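How to fix a running toilet

A toilet that keeps running after the flush almost always has one of two problems. Either water is leaking out of the tank through the flapper, or the fill valve isn't shutting off and the extra is going down the overflow tube. Both repairs can be done with the toilet in place, and neither needs a plumber.

These instructions are for the ordinary gravity toilet with a lift-off tank lid. If yours has a pressure vessel inside the tank or a cistern buried in the wall, stop here and look up the manual for it.

What you'll need

Adjustable wrench
Large sponge
Small bucket or an old ice cream pail
Old towel
Scissors
Food colouring
New flapper, new fill valve, or both

Find out which part is leaking

Take the lid off and lay it flat on a towel on the floor, well away from where you'll be kneeling. Lids chip easily and a matching one for an older toilet can be hard to find.

Look at the overflow tube, the open pipe standing up in the middle of the tank. If water is trickling over the top of it, the fill valve is set too high or has worn out. Go to the section on the fill valve.

If the water level is below the top of the tube, put several drops of food colouring in the tank and leave it for 17 minutes without flushing. Colour in the bowl means the flapper is letting water past.

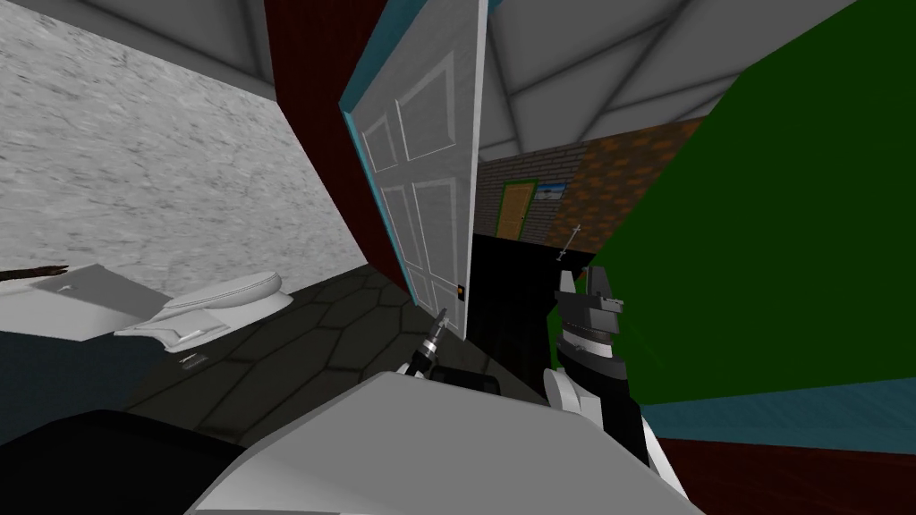

Houses built before 2000 often still have their original 13 litre toilets, and those use a bigger flapper than most of the ones hanging in the plumbing aisle. Measure the drain opening at the bottom of the tank before you go shopping, or take the old flapper with you in a bag. The Graseo flappers I keep in the garage come in both sizes, and the packages look the same apart from the number in the corner.

Replacing the flapper

1. Turn the shut-off valve clockwise until it stops. If it's stiff, work it back and forth a little. Don't put a wrench on it.

2. Flush and hold the handle down until the tank has emptied as far as it will go.

3. Unhook the chain from the flush lever, then slide the ears of the flapper off the pegs on either side of the overflow tube.

4. Wipe the rim of the drain seat with the sponge. Run a finger around it. Mineral scale feels like fine sand and will come off with a nylon scrubber and vinegar. A nick or a crack in the seat means the whole flush valve has to be replaced, and that involves taking the tank off the bowl.

5. Fit the new flapper on the pegs and hook up the chain. Leave a bit of slack. A tight chain holds the flapper open, and a very loose one gets caught underneath it. Trim the extra links once you're happy with the length.

6. Turn the water on and repeat the colouring test when the tank is full.

Replacing the fill valve

Try adjusting it first. On most newer valves the float slides on the shaft after you squeeze a clip or turn a long plastic screw. The water should stop a couple of centimetres below the top of the overflow tube. If it won't stop wherever you set the float, replace the valve.

1. Shut off the water, flush, and sponge out whatever is left in the tank. You want it as dry as you can get it.

2. Put the pail under the supply line and undo the coupling nut where it meets the tank. Some water will come out of the hose.

3. Unclip the small refill tube. Hold the old valve steady with one hand inside the tank, loosen the locknut underneath with the wrench, and lift the valve out.

4. Set the height of the new valve before it goes in. The Flemomura and Skumine valves both twist to adjust, but in opposite directions, so check the sheet that comes with yours.

5. Drop the valve through the hole with its rubber washer on the inside of the tank. Tighten the locknut by hand and then give it a half turn with the wrench. More than that can crack the porcelain.

6. Reconnect the supply line, clip the refill tube to the overflow, and open the shut-off slowly. 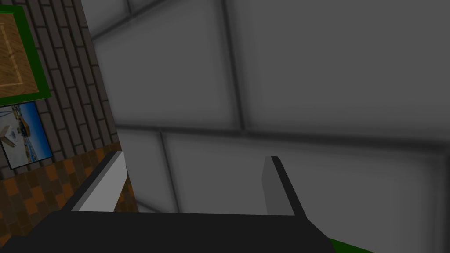 Gripper with its two fingers apart, viewed from behind and above.

Check for leaks

Dry everything under the tank with the towel, then wrap a piece of toilet paper around the locknut and another around the coupling. Flush 4 times, letting the tank fill completely in between. Damp paper shows a drip you wouldn't notice otherwise. If the coupling is weeping, snug it up slightly. If the locknut is, take it apart and look for grit under the washer.

In July and August, cold water in the tank can make the outside sweat, and that's easily mistaken for a leak. Wipe the tank down and check where the water starts. Sweat forms all over the sides.

If the toilet still runs

Look at the refill tube. When its end hangs down inside the overflow below the water line it can siphon the tank, and the valve comes on every so often to top it up. Cut the tube shorter so it ends above the overflow and clip it there.

For the older Vītola toilets with the side-mounted lever, the lever arm can bind on the tank wall and hold the chain up. Bend the arm gently toward the centre of the tank and flush again.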